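Pad rules for hand-held grippers

Our Skerside checklist has three entries for finger pads, and the first is the one people skip: look at both pads before every session. Frayed padding changes the contact area, and the log won't show it.

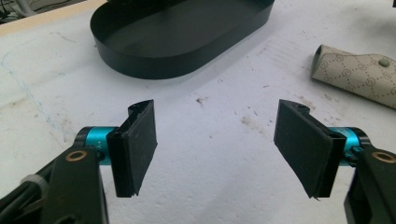 Jaws open, tray at the back. Note the lower edges of the padding.

Second entry: log lint. The threshold we took from Flenport is a recheck every 50 grasps.

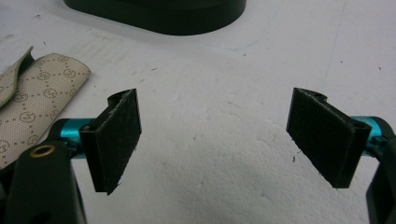
2 min read

Lint on both faces gets an entry even when the grip feels normal. Third: replace pads as a pair, and write the new pad numbers on the session sheet before the next grasp.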